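Folding and Binding for People Who Own Too Much Paper
Handout 5: Grain, creases and the single-section pamphlet

Paper has a grain, the same way wood does, and it will hold a grudge if you ignore it. Most of its fibers lie in one direction. Fold along them and the crease comes out clean. Fold across them and you get a cracked, fuzzy spine and a cover that won't stay shut.

To find the grain, bend the sheet over on itself without creasing and press lightly. Turn it and try the other way. The direction that gives up more easily is the one you want running parallel to the spine. If both feel the same, tear a scrap: with the grain it tears fairly straight, against it the tear wanders off like a student at 4 p.m.
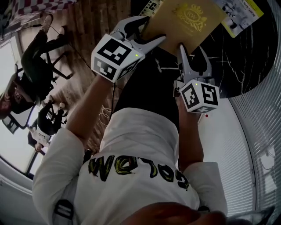 Office paper in this country is nearly always long grain, so a letter sheet folded in half to make a small booklet is folded the wrong way. You will survive this. Thin paper forgives it. Heavy cover stock does not, and should be scored first with a bone folder or the back of a table knife.

Creep is the next disappointment. Nest several folded sheets and the inner ones stick out past the outer ones at the front edge. Keep to 6 sheets or fewer per section and trim after sewing. Murray Lockyer once tried 59 sheets in one section, and the result would not close without a brick on it.

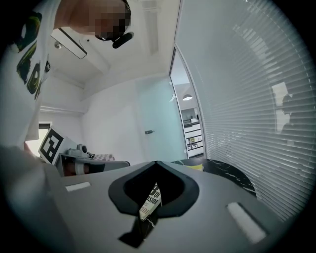
Folded paper with printed lettering.

The five-hole pamphlet stitch
Start outside at the center hole and leave a tail. Work to one end, come back, pass the center, work to the other end, come back. Tie off around the long center stitch. Pull along the spine when tightening, never straight up, or you will tear the holes and have to say something cheerful about it.

For Wednesday
Bring two finished pamphlets, one folded with the grain and one against. Read the Athumani chapter on sizing – the short one. Thread is in the Istham cabinet, bottom drawer. Please cut it with scissors.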